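Print | E-mail

Wed 18 February. Open day, Dendiveck bench

Visitors from Ornberg at ten, 21 signed in. Ynyr on the pendant, me talking. Basket left, white tray right, wrapped sandwich as the pick. Want it gripped across the wedge, not by the bunched-up film at the end. Jaws open before going down.
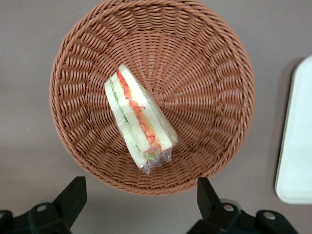
For next time
- Wrist view on the big screen from the start, people kept leaning over the rail
- Hajdu asked about cycle time, told her I'd send the log (run 524)
- Shiny wrap: check teh exposure setting w/ Ynyr
- Busitwood want a slot in October, ansewr them

Print | E-mail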